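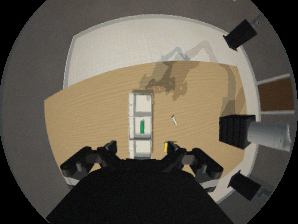
Section 6. Preparing the room for a meeting for business

The clerks' table is to be in place before the first members arrive, and it remains where it is until the minutes have been read back and signed. It should stand where both clerks can be seen from every bench. A plain wooden top with a light, fine grain, such as the one shown, needs no cloth, and papers lie flat on it. Tirbridge and Skaltdale Meetings share these instructions, and differences between the two houses are given in the notes.

6.1 Clerks' table

1. Collect the table key from the hook inside the library door.
2. Two people should carry the table. Lift it clear of the floor and do not drag it.
3. Place 2 chairs behind the table, for the clerk and the recording clerk.
4. Lay out the minute book, the agenda, the list of apologies and any letters of transfer awaiting a decision.

Note: At Skaltdale the table may be set at an angle to the walls if the benches have been arranged in a square.
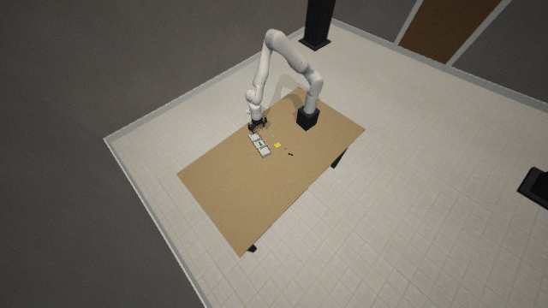

Wooden table set diagonally on a pale tiled floor.

6.2 Benches and hearing loop

1. Arrange the benches facing the table, leaving a clear way to each door.
2. Reserve a space in the front row for wheelchair users.
3. Switch on the Pultora loop amplifier at the wall and wait for the green light.
4. Ask a member who uses the loop to confirm that speech is clear from the clerk's chair.

Caution: Do not run the microphone lead across a doorway. Use the longer lead and take it along the skirting.

6.3 Documents for members

Print the agenda on both sides of the paper. For the February meeting, which receives the annual accounts, a summary is also placed on each bench. Reports of more than 300 words should be sent out beforehand and taken as read.

6.4 After the meeting

Return the minute book to the safe and switch off the amplifier. Faults are to be entered in the premises book. Corrections to this section should be sent to Marianna Krawczyk at Tirbridge or Wumpini Ackah at Skaltdale.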